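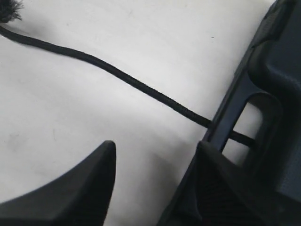

Budget for the cable cell, second try, Waltraud wants it Wednesday so please read fast. Biggest change is fingers. Quote from Fevitz is 370 a pair and I put us down for 5 pairs, not 2. A braided cord with the end frayed out like a brush is the kind of stock we have to plan for, and the smooth pointed finger and the one with the ribbed pad are going to wear differntly. So spares of both.

Waltraud Lanz wrote:
> I still see only one line for grippers and nothing for
> fixtures. Is the 2000 from Pitcombe in or out? And who
> is paying freight on the Guérin arm? I can't sign a
> total with holes in it.

In. The 2000 is the Pitcombe fixture plates, own line now, row under the arm. Freight is ours, sorry, should of said so last time. Guérin won't quote it until we give them a dock address — sending that tonight. 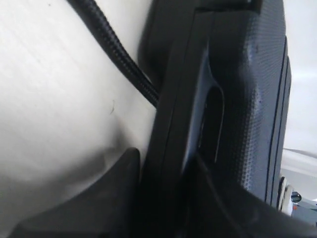
Can we push the second arm to next year? Fine by me, as long as the controller we order now is the two-arm one, otherwise we buy it twice.

Wultlow service contract: I left it out. They want the whole year up front and we'd be paying for months before anything is installed. Would rather start it in November when the arm is in and

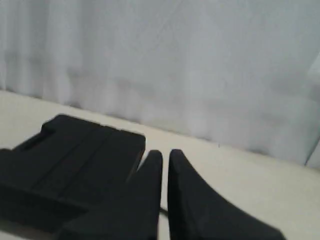
running, and put the difference into the spare fingers. If anybody has had a good experience with their phone support speak up now.

Still missing: power drop, training days, a shelf for the spares. Numbers welcome, guesses too if you mark them as guesses.

Sheet is in the usual folder, use the newer tab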